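Posting the hand-held capture rules we settled on at Istcombe, one point per post. They apply to operators recording household tasks with the hand-held gripper. Zihan Lü drafted them, I cut them down, and the full text is in the working bulletin.

1/ Scope. The rules cover recording only. Anything that happens after the files leave the operator's machine (trimming, labeling, training) falls under a separate sheet, and please stop citing this one for it.

2/ One device, one number. The number on the device label goes in the session log before the first episode. If the label is scratched or peeling, the device comes out of service until it is replaced. Writing the number on tape is not a replacement.

3/ Sensor windows get wiped before every session with a dry lint-free cloth. No sprays. Two of the worst batches from August had a thumbprint over one window from start to finish.

4/ Fingers. Check that both are seated and that they close evenly along the full length. A finger that has worked loose changes the recorded opening width, and you will not spot it in the video. If in doubt, run the open/close calibration again. It is short.

5/ Start pose. Hold the device still, fingers open, pointing at the work area, until tracking has settled. Then begin. Starting while walking up to the bed or table is the most common reason for rejection in our log. Of 2,000 episodes reviewed, 156 were rejected on start pose alone.

6/ Cloth tasks get their own section. Shirts, blankets and towels have no fixed shape, so the start state has to be varied on purpose. Do not smooth the garment out between episodes unless the task sheet says so. Do not drop it in the same spot each time either. 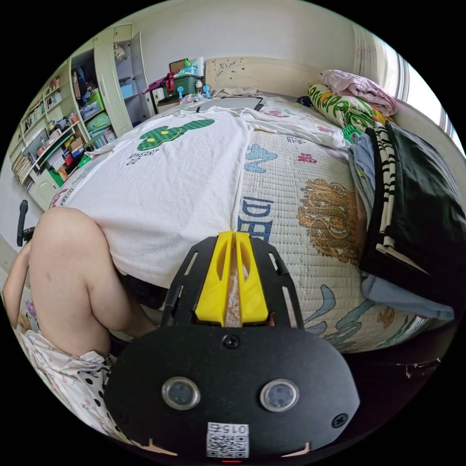 Capture Practice Bulletin, no. 2, p. 704

7/ On page numbers, before anyone asks again: the bulletin is paged continuously with the older Farine manuals. It is a short issue.

8/ Rooms. Record in the room as it is lived in. A T-shirt on a printed bedspread is a harder background than a T-shirt on a plain table, and the policy has to cope with both. Clearing shelves, stripping the bed or moving the other laundry out of view defeats the purpose of recording in homes.

9/ Exception to 8: anything that identifies the household. Letters, medicine labels, school papers, family photographs. Turn them over or take them out of the room before you start. Screens off. Check the shelves as well as the work surface – the lens is wider than you think.

10/ Operators in view. Your own arm or leg at the side is acceptable. Faces are not, and that includes mirrors. For other people in the room, pause until they leave. Consent forms cover the household, but they do not cover visitors.

11/ Light. Daylight from a window is fine. Do not close curtains to match an earlier session. Note the condition in the log (daylight, mixed, lamp) and carry on. What we do reject is a light switched on or off mid-episode.

12/ Speed. Work at the pace the task sheet gives. Fast wrist turns break tracking, particularly close to a plain wall. If you catch yourself hurrying, stop and discard.

13/ Failed grasps stay in. If the fingers slip off a hem, reach again and finish the fold. Mark the episode "recovered" in the log. Deleting these was normal practice at Brandetness for a long time, and the resulting set had almost no examples of a second attempt.

14/ Discards are logged too, with a reason code. An empty reason field counts as an incomplete session.

15/ Trinidad Villalba asked whether 8 conflicts with the Issahaku checklist, which wants "a clear work area." It does. For home recording, 8 takes priority. For bench recording, use the checklist. Wording to be fixed in the next issue.

16/ In force from December 30, 2021. Sessions already logged under the old sheet do not need to be redone. Corrections to Zihan, with the rule number in the subject line.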